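面条为什么会变软?——写给小朋友的厨房小知识

先问一个问题。生的意大利面,一掰就断,咔嚓。煮完呢?软软的,能绕在叉子上。同一根面,怎么变的?

答案:水,加上热。两个都要。

面条是面粉做的。面粉里有两样东西要记住。一个叫淀粉,一个叫蛋白质。淀粉是一粒一粒的,特别特别小,眼睛看不见。蛋白质呢,像一张网,把淀粉粒兜在里面。干面条里几乎没水,所以网是硬的,淀粉粒也是硬的。

放进开水里,水就从外面往里钻。先湿外面一圈,再慢慢往中间走。淀粉粒喝了热水,会胀大,变得黏黏软软。大人管这个叫“糊化”。名字有点难,记不住没关系。
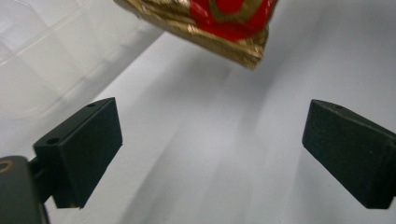
那用冷水泡行不行?可以试试。拿一根干面,泡在一杯冷水里,等一顿饭的功夫。捞出来,会弯了,可是咬一口(洗过手再咬!)还是生的味道,粉粉的。水进去了,但是不够热,淀粉粒没有真正胀开。

所以再说一遍,水和热,缺一个都不行。

煮面的水为什么会变白?因为有些淀粉粒跑出来了,跑到水里。这个水别急着全倒掉。留一小勺,拌进酱里,酱会变稠,能挂在面上。有奶酪的酱更需要它,不然奶酪容易结成一坨一坨的。

说到奶酪。它为什么会拉丝?奶酪里也有蛋白质,也像网,还有油脂。加热以后油脂先化,网也松了,一拉就长长的。可是火太大的话,网会缩紧,把油和水都挤出来,变成一块橡皮加一滩油,不好吃。所以小火,小火,小火。

我家邻居田边阳斗(Haruto Tanabe)教过我一个办法:先关火,再放奶酪,搅一搅,盖上盖子等2分钟。我试了,真的滑多了。
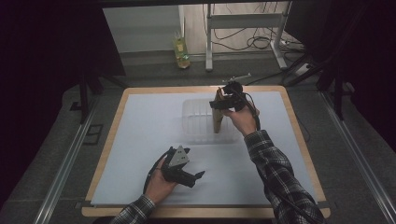
好,接着讲锅。有的锅煮面快,有的锅慢。慢炖锅(就是插电、可以放半天的那种)火力小,水热得慢。面条在里面待太久,淀粉粒一直喝一直喝,最后撑破了,整锅变成面糊糊。炖肉可以放一整天,面条不行。要放也是快好的时侯再放,还得让大人看着。

小实验,请大人一起做,炉子和热水都由大人来:

准备通心粉一小把,小锅一个,勺子,盘子。
水开了,下面。
过一会儿捞一个出来,切开看中间。中间有个白点?那就是水还没走到的地方。
再煮,再捞,再切。白点越来越小。
白点没了,面就熟透了。

每次捞出来的都按顺序摆在盘子里,一排,从硬到软。很好看。凉了可以吃掉。

有人喜欢留一点点白点,嚼着有劲。意大利人叫它 al dente,意思是“到牙齿那儿”,就是咬起来还有感觉。我奶奶不喜欢,她要软的。都对。

几个小朋友常问的问题,快快答一下:

面条会粘在一起,怎么办?刚下锅的时候搅一搅。那时候外面最黏。

水里要不要放油?不用。油漂在上面,面条在下面,碰不着几根。

盐呢?放一点,面条自己就有味道了。盐不会让面条变软的更快。

米饭也是这样吗?是的!米里也有很多淀粉,也要水,也要热。土豆也是,不过土豆自己肚子里就有水,所以放烤箱里不加水也能变软。

冷掉的面为什么又变硬?淀粉凉了以后会重新排队,排得紧紧的,把水挤出去一些。加一勺水,热一热,又软回来了,虽然没有刚煮好的时候香。

下次讲爆米花,玉米粒肚子里也藏着水,砰的一下就是它干的。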